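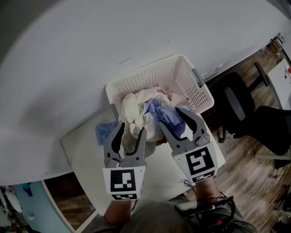 # How do I keep line-dried clothes from coming out stiff and scratchy?

Posted in Home & Laundry by Malsha Sheikh

Hello everyone! I moved into a third-floor apartment in Kastholm in August, and for the first time in my adult life I don't have a dryer. There's a washer in the kitchen (squeezed in next to the stove, which I'm still getting used to) and a little balcony with two lines strung across it, and that's the whole setup. I thought I would love it. My grandmother hung everything outside and in my memory her sheets were like clouds.

Well, mine are like cardboard. The towels are the worst, they practically stand up by themselves, but even my T-shirts feel crunchy across the shoulders and my son has started refusing one pair of pajamas because they "bite." I've tried using more fabric softener and I think it's made the towels worse, because now they're stiff and they don't soak up water either.

I use a regular liquid detergent, filled to the top line on the cap, warm wash, normal spin. The water here leaves white spots on the faucet if that matters. I usually start a load before bed and hang it at 6:30 in the morning before work, so it does sit in the machine overnight. Is any of this fixable without buying a dryer? There is truly nowhere to put one.

Thank you so much, and sorry for going on!

## Answers

### Hashini Kanagaratnam

Hi Malsha, and welcome to the no-dryer life! I've lived in Stokimham for 19 years and never owned one, so I have made every one of these mistakes, most of them more than once.

The white spots on your faucet tell me you have hard water, and so do we. Hard water and a lot of detergent leave a film in the cloth, and when it dries with no tumbling to loosen it up, you get that crunch. So the first thing I'd do is cut the detergent way back. I use less than half a cap for a full load and things come out clean. You may see suds for the first few washes even with hardly any soap in there, and that's the old stuff working its way out.

Second, please stop the softener on the towels. It coats them, and that's why they've quit soaking anything up. Put half a cup of plain white vinegar in the softener drawer instead (check your washer's manual first, some makers don't like it on the rubber seals, and never, ever use it in the same load as bleach). The smell goes away once things are dry. My husband was very doubtful about this and now he's the one who buys the vinegar.

Then there's the shaking, which is what my mother would have told you first. Take each piece by two corners and give it a good hard snap before it goes on the line, five or so for a towel. It feels silly at 6:30 in the morning but it lifts the loops and gets the wrinkles out at the same time. Snap it again when you take it down. For the really stubborn ones I roll the towel up and sort of scrunch it in my hands while I'm talking on the phone.

Don't let things bake, either. Cotton that's been in full sun all afternoon is always rougher than cotton that came in when it was just barely dry. If your balcony faces south, maybe turn shirts inside out, which also saves the color.

And I'd try not to leave the wash sitting overnight. If your machine has a delay button, set it to finish at 6:00 and you can hang it fresh. Ours is an old Biswas with no buttons to speak of, so I just start it when I get up and hang it after breakfast.

Give it four or five washes before you decide. The pajamas will probably come around sooner than the towels.

### truvach_dad

vinegar works. also just buy thinner towels, the big fluffy ones never dry right on a line anyway

### lineandpeg911

I agree with most of what Hashini said but I'd add an extra rinse, it made more difference for us than vinegar did. Don't pack the drum so full either. And use a slower spin for towels. They drip longer, so warn whoever lives downstairs!

**Malsha Sheikh** commented: Thank you all! I found the delay button, it was the one with the little clock on it that I'd been ignoring. Vinegar is on the shopping list. Does it matter if it's the cleaning kind or the cooking kind?

**Hashini Kanagaratnam** commented: I use the cooking kind, dear. The cleaning kind is usually stronger, so you'd want less of it.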